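Part 3: Getting the tablet to talk to your Ketorbridge

Last touched up Aug 27, 2020

Okay, so if you made it through Part 2 your Ketorbridge should be plugged in, sitting near the router, with a slow green blink on the front. If the blink is fast, go back and hold the reset pin again, and hold it longer than feels polite. I let go too early the first time I did it and spent an evening blaming my router.

This part is for turning an old tablet into the display for your weather station. I'm using the Nornport outdoor sensor on a pole behind the shed, but the steps are the same for the Tomar one (the menus are just in a different order, and I'll point that out when we get there).

What you need before you start

A tablet that still holds a charge. It doesn't have to be fancy. Mine is old enough that the kids won't touch it.
Your wifi name and password, written down on paper.
The pairing code from the sticker under the Ketorbridge. Take the code down now, before you screw the thing to a wall. Bhupendra Maurya wrote to me after the first version of this guide to say he'd had to unscrew his, and I felt bad enough to move this line up to the top.
Fresh batteries in the outdoor sensor.

3.1 Putting the app on

1. Charge the tablet all the way up first. Updates love to quit halfway when the battery gets low.

2. Connect the tablet to the same wifi as the bridge. If your router shows two networks, pick the 2.4 one. The bridge can't see the other kind at all.

3. Install the station app and open it. It'll ask for your location. You can say no and type in your town later, which is what I do.

4. Tap Add Bridge and type in the pairing code. Capital letters matter here!

5. Wait. The wheel will spin, then stop, then spin again. That second spin is normal. Leave it alone.

6. When you see the name of your bridge in the list, tap it and give it a name you'll recognize. Mine is called Shed, even though it's in the hallway, and I've regretted that ever since.

Note: if step 5 goes on for longer than it takes to make a cup of coffee, close the app completely and start again from step 4. You don't have to reset the bridge.

3.2 Finding the outdoor sensor

1. Bring the sensor indoors for this. I know, I know, you just put it up. But pairing goes so much better when the two are in the same room, and you can carry it back out afterward.

2. Open the battery door and press the little button inside once. Once! Holding it down wipes the calibration.

3. In the app, go to Devices, then Search. On the Tomar it's under Settings, then Radio, then Search.

4. The first reading to come in is usually temperature. Humidity follows a bit later, and wind doesn't show up until the cups have been turning for a while, so give them a flick with your finger.

5. Carry the sensor back out and check that the readings keep coming.

Caution: the box says the sensor reaches 200 feet. That's across an open field. Through a brick wall and a metal shed door I get maybe half of that, and Manon Morin, who has thick stone walls, gets a good deal less. If yours drops out, move the bridge to a window before you go and buy a repeater.

3.3 Setting up the display

Now for the fun bit. The app opens on a busy page with every number it knows, and from across a kitchen you can't read any of it.

1. Tap the gear and choose Wall View.

2. Pick your tiles. I'd start with 3: outdoor temperature, wind, and rain since midnight. You can always add more, but most people who write to me end up taking them off again.

3. Choose a background. The cloudy sky one is pretty, but pale numbers disappear into it in daylight, so set the text to Dark.

4. Set the screen to Never Sleep in the tablet's own settings (the app can't do it for you).

5. Turn the brightness down to where you can just read it comfortably. A tablet that's plugged in and glowing at full power all day gets warm, and old batteries don't like that one bit. 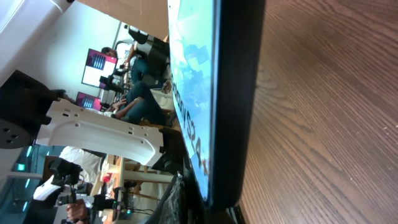 6. Turn off notifications from everything else. Otherwise you'll walk over to check the wind and find a coupon for pizza sitting on top of it.

7. Lock the orientation once you've decided how the tablet is going to stand. Wall View redraws itself every time it thinks it's been turned, and on a slow tablet that takes forever.

Note on charging: use a cable that's long enough to have some slack in it. Filipa Mendes runs hers through a smart plug that switches on for a few hours each night, and her battery has held up better than mine, so I may end up copying her.

3.4 If the numbers look wrong

Pressure is nearly always off at first. The app wants your height above sea level, and it assumes zero until you tell it. Go to Settings, Station, Elevation, and put in a proper number from a map.

Temperature too high in the afternoon? Your sensor is in the sun. Move it to the north side of something.

Rain stuck at nothing when it's pouring means leaves in the funnel, or a spider. I clean mine every May and again once the trees have dropped everything.

If the readings freeze but the clock keeps going, the bridge has lost the sensor. Repeat 3.2 from step 2.

Part 4 covers sending your readings to the Caltadley map. Keep that pairing code handy, you'll need it again there.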